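Produção de Espetáculos Musicais
Apontamentos da unidade 3: a digressão de um grupo acústico

1. Objeto da unidade
Estudam-se as decisões que antecedem a marcação de uma digressão em salas de pequena e média lotação. Toma-se como caso o trio Prokby, formado por voz e guitarra, violino e contrabaixo, cujo percurso foi documentado por Zuzana Rusnák.

2. Lotação e bilheteira
A sala Dadon dispõe de 108 lugares sentados; o auditório Jellance, de 919. O mesmo programa não pode ser apresentado nos dois espaços sem revisão do alinhamento, da amplificação e do preço. Nas salas menores, o trio atua sem intervalo, num concerto de 90 minutos.

3. Ficha técnica
O documento deve ser enviado à sala antes da assinatura do contrato e inclui plano de palco, lista de canais, necessidades de monição e contacto do responsável de som. Os cabos e as bobinas pertencentes ao grupo são inventariados em separado.
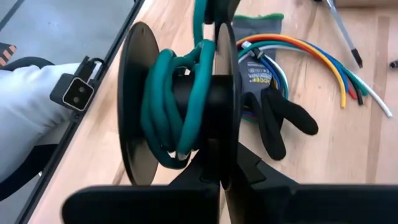
4. Alinhamento do concerto
Recomenda-se a leitura do texto de Saadet Çetinkaya sobre a ordem das canções. A autora distingue a abertura instrumental, o bloco narrativo e o encore, e analisa as mudanças de afinação entre peças consecutivas. Os estudantes deverão assinalar no alinhamento do trio as passagens em que a afinação obriga a uma pausa falada.

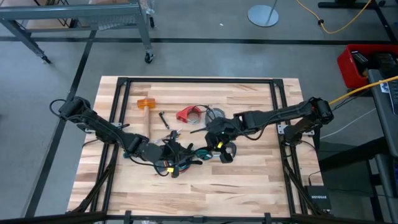

Departamento de Música e Artes do Espetáculo – Área de Produção

5. Trabalho escrito
Cada estudante apresenta uma proposta de digressão para o mês de novembro, com itinerário, orçamento e ficha técnica. Os trabalhos são entregues a Kalkidan Kahsay, na secretaria do departamento, até às 17h00 do último dia de aulas.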